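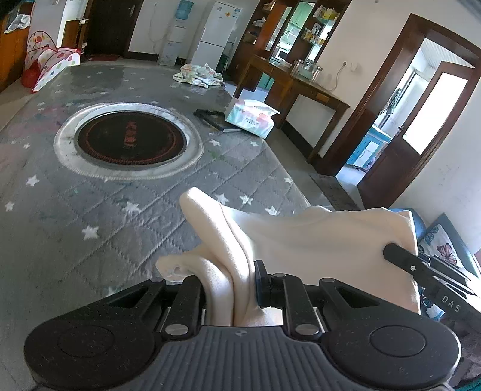

Tondstead consumer group asks Lotex to show its working on "stay fresh" towels

TONDSTEAD, 7/12/26. Shoppers being asked to pay extra for towels that need washing less often should wait until the maker explains what that means, the Tondstead Household Goods Forum said today.

The forum has written to Lotex, which launched its Wurow range of bath and hand towels in September, asking for the evidence behind three statements printed on the packaging and repeated on the company's website. The first is that Wurow towels "stay fresh for up to 80 uses". The second is that a household switching to the range can "halve its towel wash". The third is that the finish on the fabric is "good for 36 months".

The forum has had one reply. It thanked the forum for its interest in the brand and enclosed a leaflet. The leaflet repeats the three statements in a larger typeface and adds a drawing of a leaf.

"We are not saying the towels are bad towels," a spokesperson for the forum said. "Members who bought them say they are soft and they dry people, as towels have done for some time. What we can't find is any reason to believe the rest of it."

What "up to 80 uses" might mean

The forum's main complaint is with the word "fresh". It has no agreed meaning when it is printed on a towel, and Lotex doesn't offer one. It could mean that the towel has been tested for smell, in which case buyers would want to know who did the smelling and after how long. It could mean that fewer bacteria were found on it than on an ordinary towel, or it could mean very little.

"Up to" is no more helpful. A towel that needed washing after four uses would still have stayed fresh for up to 80. The forum has asked for the typical figure, the lowest figure and the number of towels tested, and would be content to publish all of them if they were supplied.

It has also asked what Lotex counts as a use. One person drying their hands is a different matter from a wet child, a muddy dog or a teenager who leaves the thing in a heap on the bedroom floor until the weekend. The packaging shows a folded towel on a stool by a window. Few members of the forum say they recognise their own bathroom in it.

The laundry sum

The promise that buyers can "halve" their towel wash appears to rest on a comparison with a household that washes every towel after each use. The forum asked its members how often they washed theirs. Most said once or twice a week, some said less, and several declined to answer.

Anyone already using a towel for several days would have to go a good deal longer between washes to see half the laundry Lotex describes. Whether they should is a question the leaflet leaves alone. The forum's own advice is dull: hang towels up spread out, let them dry fully between uses, open a window, and wash them when they smell or feel stiff. All of that can be done with a towel bought years ago.

The care label raises a further difficulty. Wurow towels are to be washed at 40 degrees, without fabric softener, and kept out of the tumble dryer. Many families wash their towels hotter than that, particularly when somebody has been ill, and a good number have nowhere to dry a bath sheet in winter other than a machine. The label warns that washing "outside the recommended conditions" may reduce the effect of the finish. It does not say by how much, and it doesn't say whether one hot wash is enough to do it.

"If you follow the label you may get what you paid for, and if you don't follow it you've no way to tell," the spokesperson said. "That is a lot to ask of somebody who wanted a towel."

Thirty-six months of what?

The forum has read the terms attached to the 36-month statement, which run to two pages and are available online after creating an account. They cover stitching and loose hems. They do not cover the finish, and they do not cover freshness. A buyer who decided in the second year that their towel smelled like any other towel would have no claim under them that the forum can see.

Lotex may have meant something different by the phrase on the front of the pack. If so, it would be simple to say so on the front of the pack.

The study

Lotex's website refers to work carried out by Thambiah, a testing and marketing firm, and quotes one line from it: "users reported high satisfaction with towel freshness". The forum asked both firms for the full report. Thambiah said it could not share a client's work. Lotex said the work was the property of Thambiah.

From the short summary that is public, the forum understands that 40 households took part, that they were given the towels free, and that they knew which towels they were testing. There is no mention of a second group using plain towels. The forum thinks this matters more than anything else in the file. People who are handed a free towel and told it stays fresh are likely to report that it stays fresh, and without an ordinary towel to set beside it their answers say very little about the finish.

A fair trial would not be hard to arrange. It would need two sets of towels that look and feel alike, people who have not been told which set they have, and somebody to write down the results before knowing which set was which. The forum would help find households in and around Tondstead willing to do it, and has said so in its letter. It would want the result published whichever way it came out.

What the forum is asking for

The letter asks Lotex to publish the Thambiah report in full, to say what it means by "fresh" and by "use", to print the finish and its terms plainly on the pack, and to drop "halve its towel wash" until it can state what is being halved. It asks for a reply in writing.

The forum has also asked shops in Tondstead that stock the range to take down the shelf cards which say "proven". One has agreed. Another said the cards came with the delivery and it hadn't read them.

Advice for anyone thinking of buying

Look at the towel as a towel first. Feel the weight, check the hems, and compare the price with a plain one of the same size from the same shelf. If you would be happy to own it at that price with no special finish at all, buy it. If the finish is the only thing that makes it seem worth having, wait.

Keep the receipt and the cardboard sleeve, including any wording on it about how long the towel lasts or how often it needs washing. Members who have complained to shops about other household goods report that the sleeve was asked for, and it is usually the first thing in the bin.

People with sensitive skin who are worried about any fabric finish should ask the maker what is in it before buying. The forum did ask. It was told the finish was "inspired by nature", and has asked again.

Anyone who has already bought Wurow towels and wants to tell the forum how they are getting on is welcome to write in, and that includes those who are pleased with them. The forum has no wish to hear only from the cross.

Notes to editors

The Tondstead Household Goods Forum is a members' group that looks at the claims made for everyday goods. It takes no money from manufacturers or shops and accepts no free products. The towels referred to in this release were bought by members at full price.

The forum has not carried out laboratory tests on the Wurow range and makes no statement about its safety. Copies of the letter to Lotex, and of the leaflet, can be supplied on request.

Recent releases

Drain cleaners: what "professional strength" is supposed to tell you
Forum response to the new kettle labels
Mattress sales that never seem to end
Is a "lifetime" frying pan worth the money?
Letter to Tondstead shops on unit pricing

Contact the press desk | Copyright Tondstead Household Goods Forum | Back to top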